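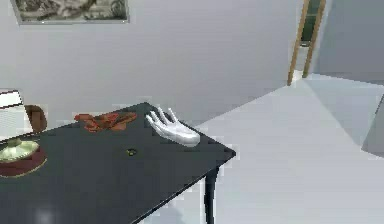 2 min read

December 9, 2019

Hand sim, still on the dining table scene. Palm and wrist down near the back edge, four fingers up as if it wants to ask something. No forearm yet. Afaf says I should model one before I get attached to this arrangement, and she is probably right.

Target is the red crumpled thing to the left of the hand. Picked it over the small round one with the yellowish-green center because soft things are forgiving and coins are not. So far the soft thing has forgiven nothing. Run 3761 closed the thumb a full beat ahead of the fingers and pushed the target away. Same thing with the friction turned up, only slower.

Changed today:
- thumb delay now 140 ms (was zero, my fault)
- solver substeps from 2 to 4, laptop fan objects
- dish and mat stay put as fixed bodies, I'm not paying to simulate crockery

Adesuwa wants the real Jarnura build on the shop bench by January. The printed knuckles are in the Altier drawer, unsanded. Tendon line still not ordered, Paredes has it on the cheap spool.

To do: log contact forces per fingertip, not just the sum. Soften the fingertip pads. Ask Afaf where she put the small crimper.

Left a batch going on the shop machine, please don't reboot it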